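I said I'd write up how the arm has changed things on our floor, so this is a thread. I'm Dewanti Menon, bench lead at Kavley. We take in used server boards and memory, test what can be saved and send the rest for recycling.

Before the arm, every memory stick got handled by a person at least twice. Out of the tray, into a holder, over to test, back out. On a big month that was 3000 sticks. My thumbs can tell you which months those were.

Management told us in September that part of the handling would be automated. They told us at 7 in the morning, standing up, with the coffee not made yet. People assumed the worst and a few started updating their resumes that same day.

No one on the bench was let go. I know that isn't how it goes everywhere, so I'm only talking about our shop. Two people did change jobs. One of them wanted to and one of them didn't.
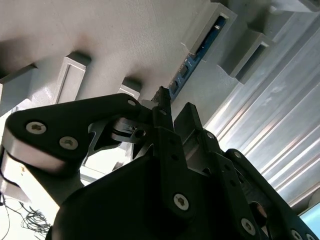
Feven Alemayehu is the one who wanted to. She was on sorting for years and now she sets up positions for the arm and fixes them when a holder gets moved. She got a two-week course and a raise. The raise came later than promised, but it came.

Saron Zeleke is the one who didn't. She liked the bench and she was the fastest we had. Now she does visual inspection, sitting down, under a lamp. Her hands feel better. She says the day is longer.

The pace is different. The arm is slower than Saron on a good morning and faster than all of us after lunch. It doesn't rush near quitting time. We used to plan the shift around people getting tired and now we plan it around trays being ready.

Boards are thin and they don't forgive a bad angle. Most of the setup work is angles. Feven will spend an hour on one slot, walk away, come back and change it by a hair.

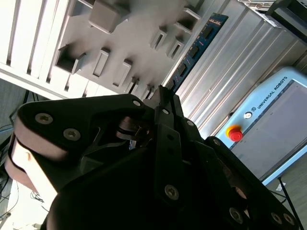
Everyone on the shift was shown where the red button is and told to press it if anything looks wrong, no questions after. In the first month people were afraid to press it because they thought they'd be blamed for the downtime. Abrehet Moges pressed it on her second day over a noise she didn't like. Her supervisor thanked her, and after that the rest of us used it too.

Things I'd still change: the training should be open to the whole bench. Right now 3 people can set up a new job, and if two of them are out we wait. Night shift has none.

Also, the targets went up before the arm was running properly. We were held to the new number with the old method for weeks. If your shop is about to do this, get the date of the target change in writing.

Someone asked if I'd go back. For the handling, no. For the talking across the bench while we did it, yes, some days. We've moved break to 10:15 so inspection and setup can take it together.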